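Home
Equipment
Serving line and breakfast
Dinu two-arm station

Dinu two-arm station for breakfast toast

Status: in trial use, test room only
Maker: Trindden
Hands: Nikell multi-finger hand (left), two-finger gripper (right)
Contact for this page: Sânziana Sima

The Dinu station is a robot with two arms which we are preparing for the toast counter of the staff restaurant. It takes the toasted slice out of the toaster and puts it on the plate of the guest. It works with an ordinary electric toaster and does not need a special one. When the toaster is broken, the restaurant can put another toaster of similar size in its place, and the station must be taught again only for the height of the slot and the position of the controls.

Please read this page before you ask for a demonstration or before you plan your shift with the station in it. Many colleagues have asked the same questions, and we tried to collect the answers in one place.
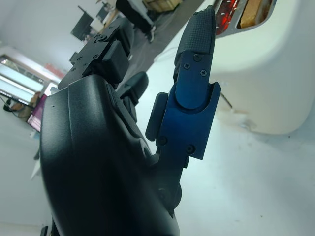
Pundex Staff Restaurants / Kitchen Equipment and Methods

What the station is for

In the main restaurant we serve 600 breakfasts in a morning. The toast counter is the place where the line stops most often. One person stands there from opening until the end of breakfast, and this person has almost no possibility to leave, even for a short time. The work is hot for the fingers and it is the same movement again and again. In the yearly talks with the team the toast counter was mentioned more than any other place in the kitchen, also by people who have been with us for a long time and do not complain easily.

With the station, the colleague at the counter keeps the bread, the butter, the guests and everything that needs a look and a decision. The robot keeps the movement between the slot and the plate. We want to be exact about this point: the station does not cut bread, it does not spread, it does not clean the toaster and it does not talk with the guests.

What is included

Robot with two arms, mounted behind the counter
Left hand: multi-finger, black, with textured fingertips
Right hand: two-finger gripper, black
Camera unit at the head and a small camera near the hand
Control computer with screen
Stop button with 3 m of cable, to be placed on the side of the colleague
Table with white top
The toaster is ordered separately by the restaurant

The two hands

The gripper on the right does the main part of the work. It has two flat fingers and closes on the slice from above. The force can be set in steps. A soft white slice needs a very low step, and a dark rye slice can be held much more firmly. For the settings we use the name of the bread from the delivery list, so that the colleague does not need to think in numbers.

The hand on the left has more fingers and is slower. It is meant for steadying the toaster and for pressing the controls. The fingertips have a fine texture, which helps on smooth surfaces. Kyung-tae Ma wishes to try it also for opening the bread bags, but this is not part of the present trial and please do not promise it to anybody. 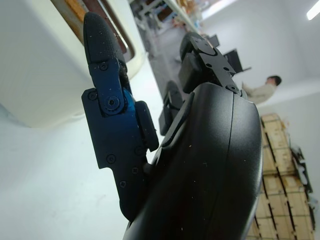 Multi-finger hand with blue joint, seen from its own camera. Test room.

Dust and crumbs

The hands are black and every small particle is visible on them. The maker says that a little dust on the outer shell has no influence on the function. For us in food service this is not enough. Before the station may go to the restaurant, both hands must have a washable cover which is approved for contact with food. Trindden has sent a first version of the cover. It fits the gripper well, but on the multi-finger hand it pulls at the joints when the hand opens completely. A second version is expected in July.

Until we have the covers, bread from the test room is not eaten. It goes in the bin for organic waste. Please respect this also when the toast looks very good.

Teaching the station

The station is not programmed in the restaurant. It learns from examples: a trained colleague guides the arms through the task, the cameras record, and from many such recordings the software makes its own way of doing the movement. For one type of toaster and one type of bread we needed 50 good examples before the station was allowed to try alone. A good example is one where the slice came out in one piece and was put down on the plate with no push from outside.

Tanveer Mohmand and Darius Moldovan have guided the arms until now. Both come from the breakfast shift. This was our wish from the beginning, and the maker was a little surprised by it. The engineers take the bread at the middle, as one would take a sheet of paper. Darius takes it near the corner where the crust is stronger, and the slice breaks less. After we changed to his way, we deleted the older recordings and began again.

Guiding the arms is tiring for the shoulders. We now plan it in blocks of 27 minutes with a pause after each block. The time counts as normal working time, and it is not put on top of the shift.

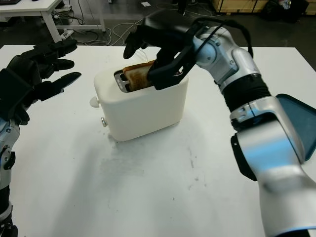

Right gripper at the toast, left hand held open next to the toaster.

What changes for the people at the counter

No position is removed because of this station. The plan of the breakfast shift stays with the same number of people. This is written in the agreement with the staff council, and a copy hangs beside the shift plan.

The following things do change:

The colleague at the counter has the stop button on the side of the table and must be able to reach it at any time. Leaving the counter while the station is moving is not permitted. For a pause, the station is set to rest and the arms go down beside the table.

There is a new task in the morning, called the opening check. It includes the covers, the free movement of both arms, the position of the toaster on the table and one trial slice. Sorin Bogdan has written the list for it. The list is one page and will be available in the three languages we use in the kitchen.

The colleague decides about the browning. The station can see the slice, but it does not know what the guest has ordered. When a slice is too dark, the colleague presses the yellow field on the screen and the slice is put on the side plate.

There is less heat on the hands and less bending over the toaster. But there is more looking, and looking is also work. In the trial, Tanveer said that after a long block with the robot he was tired in another way than after a normal shift, more in the eyes and the head. For this reason we will rotate the counter more often than before, and we ask the shift leaders to plan it in this way from the first day.

What does not work well yet

Very small slices, for example the end of the loaf, stay too deep in the slot. The gripper closes above them and comes up with nothing. The colleague must take them out with the wooden tongs, after switching off the toaster and setting the station to rest.

Raisin bread tears.

When the toaster is moved on the table, even a little, the station becomes careful and slow. We are thinking about a marking on the table top. A fixed frame would be better for the robot, but then the cleaning below the toaster is difficult, and the evening team has asked us not to do it.

The cable which goes along the right arm can touch the plates when they are stacked high. Keep the stack low.

The speed is lower than the speed of a trained person. At the busiest time, between 7:30 and 8:15, we would today still need a person at a second toaster. Whoever has seen only the short video from the maker may expect something faster.

Space and connection

The station needs a level floor and a table that does not swing when somebody leans on it. The toaster must have its own socket and may not share one with the control computer. Cables in the restaurant have to run in a covered channel, as in the rest of the serving area. There must be free space behind the robot for service, and no trolleys may be parked there.

Noise is low. With the extraction hood running, you will hardly hear it.

Cleaning

Table and toaster: as before, with the plan for the serving line.
Arms: damp cloth, no spray.
Hands: only the cover is washed. Do not hold the hands under water.
Screen: dry cloth.

Crumbs under the toaster should be removed at every change of the colleague, and not only in the evening.

Training and visits

The introduction for the breakfast shift is given in small groups in the test room, after the shift and paid. You do not need any knowledge of computers. You will see the station at work, you will stop it yourself several times, and if you like you can guide the arms.

Colleagues from other kitchens are welcome to visit in the afternoon. Please write to Sânziana Sima beforehand, as the room is also used for other tests. Closed shoes are required. Long hair should be tied.

Questions about shift planning go to Sorin Bogdan, questions about the hands and the covers to Kyung-tae Ma.

Related equipment
Conveyor toaster, large
Bread cutting machine
Plate dispenser, heated

Back to Serving line and breakfast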